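Home office, done by Friday. Sort of.

Posted 2023-05-02

Hanan Najjar is on her knees when I come in, pulling receipts out from behind a radiator. She waves. Keeps pulling.

"Sit anywhere that isn't a pile," she says. Everything is a pile.

Najjar has been sorting out other people's work rooms for a living for 16 years, first with a partner, Heather MacAulay, now on her own with one helper, Issa Aoun, who is in the hall today breaking down cardboard. The client is Yara Hamdan, a translator, who works from the smaller back bedroom and who told me on the phone that she hadn't seen the top of her desk since before last April. She's out for the day. Najjar prefers it.

"If they're here they read things. Every letter. Oh look, a postcard. And then it's lunch."

The job is small by her standards. One room, one desk, two bookcases from the Jallerstead line that don't match, a closet nobody could close. She quoted 965 for the whole thing, including trips to the dump, and thinks she may have gone low.

So where does she start? The floor, always the floor. "People want to start with the drawers. Drawers are the fun part, I get it. But you can't carry a drawer across a room if you're stepping over stuff." She got the floor clear by ten. Then paper. Then cables, which she hates.

"Cables make me tired. Every house has a bag of them. I put a date on the bag and they get four months."

And if they haven't used one?

"Bag goes. They never call me about it."

Aoun sticks his head in to ask about a lamp. The lamp stays. He's been with her since last fall, came over from a moving company, and she says he packs faster then anyone she's worked with. He says he just doesn't look at what he's packing.

We talk about containers for a while, it's her subject. She has opinions. Doesn't like lids ("a lid is a shelf, you put something on it and then you never open it again"). Doesn't like fabric cubes, they sag. Will use plastic if it's going in a basement. Used to buy everything from Wondberg until they changed the sizes and nothing stacked with the old ones. "I had a whole van of them. I'm still mad."

What she likes is wire. Mesh, open top, plain. She keeps a stack in the van and leaves a few behind on every job, at cost.

"You can see what's in it from across the room. Dust falls through, mostly. You can hose it off. And it's honest about being full - a solid box you keep stuffing, a basket just looks bad, so you stop."

Any downside?

"Pens. Pens go right through the big mesh. Get the small mesh."

I ask about the boards. There are a few of these around the room, light wood grain, and I'd taken them for spare shelves. Najjar says yes and no. Leftover shelves are the thing she finds most in home offices, more than cables even. Somebody buys a bookcase, wants taller gaps for binders, takes a shelf out, leans it behind a door. Ten years later it's still behind the door.

"I don't throw those out. I've used them for everything. Stand one up on end and you've got a divider, lay it flat, it's a tray for a printer. Put a short one across two baskets and there's your second level." 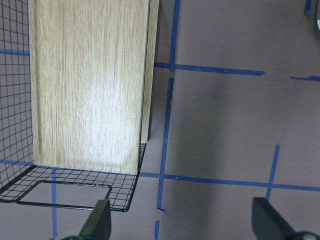 "The only thing is weight. Tall board, light basket, you have to think about which way it wants to fall. I stand it up first and leave it for a minute and go do something else. If I come back and it's where I left it, fine. If there's a cat in the house I don't bother."

She learned that one from Snædís Blöndal, who ran the shop where Najjar had her first job, in the stock room, and who she still quotes a lot. Blöndal wouldn't let anyone label a shelf until it had been in use for a week. Najjar does the same. No labels on day one. Clients complain, they want the labels, they've seen the labels online.

"You don't know where you'll reach for the stapler yet. Wait. Then label."

And tape? She grins. She goes through around 40 rolls a year and won't use anything but painter's tape indoors. It comes off. She writes on it with a fat Mikuš marker, sticks it on, moves it the next day, moves it again.

By three the desk is visible. It's smaller than either of us expected. Aoun has made the second dump run and is eating a sandwich on the stairs. Najjar is measuring the closet for a Grostar rail she isn't sure will fit, and it doesn't, it's off by a finger's width, and she says a word I wont print.

"We'll cut it," she says. "Issa. Have we got the saw?"

The saw is at her house. She'll be back on Friday with it.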